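The cable dress on the Tiron cell, or how we lost a week to a wrist fault

September 24, 2025

The fault first showed up as a gripper timeout. The controller commanded a close, waited 200 ms for the finger position to report back, got nothing, and dropped the arm into a protective stop. Cleared it, reran the same pick, no fault. Cleared as in "pressed the button and hoped," which is how most intermittent faults get treated the first time.

By the third day we had 30 of them in the log. The Tiron cell does bin picking of mixed household objects, one at a time, and on a normal run we attempt 428 picks before anyone resets the bin. A stop every so often is tolerable. A stop that leaves an object half gripped is a different matter, because the recovery routine assumes the finger is open and retracts straight up.

Issa Tarawneh went after the software first. He suspected the driver, a small serial bridge called Trametti that we wrote two years ago and have regretted at intervals since. He added timestamps on both sides of the bridge and found that the request always went out. The reply was missing at the gripper end. That ruled out the driver and cost two days.

I swapped the power supply. No change. I swapped the gripper for the spare. No change, and the spare has a worse finger. 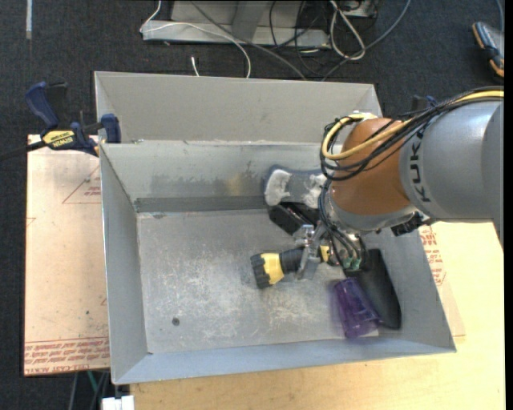
Trudy Whitelaw suggested plotting the faults against joint position instead of time, which I should have done at the start. We had 3,391 logged picks with joint angles attached. Most of the timeouts fell in a narrow range of wrist rotation, with the arm low in the bin and reaching toward the left wall. Picks near the right wall almost never failed.

A fault that follows joint angle is a cable until proven otherwise. I put the arm in manual at reduced speed, hooked a meter across the signal pair, and turned the last axis through the bad range. The reading dropped out, came back, and dropped out again a few degrees later. With the jacket cut open, one conductor had broken strands close to the strain relief. The insulation was intact, so there was nothing to find from outside.

The cause was the service loop. When we moved the mounting point in December, we kept the same cable length and lost slack on one side of the rotation. Every reach to the left bent the cable tighter than its rated radius at the same spot. It took nine months to fail.

What changed:

The signal cable is now a high-flex type, with the strain relief moved back from the connector.

Wrist rotation has a soft limit in the planner. We lose a few grasp angles near the left wall, mostly on long objects lying parallel to it.

A gripper timeout no longer triggers an automatic retract. The arm holds position and waits for a person. This is slower and I don't care.

Balta, our logging tool, now stores joint angles with each fault record so they don't have to be matched up by hand afterward.

The open item is the safety side. The protective stop worked each time, but it runs off the controller's timeout, and a broken wire in the finger position signal should be caught by its own check. Issa has a heartbeat message half written. Until it is merged, the cell runs at reduced speed and the Tô demo stays off the schedule.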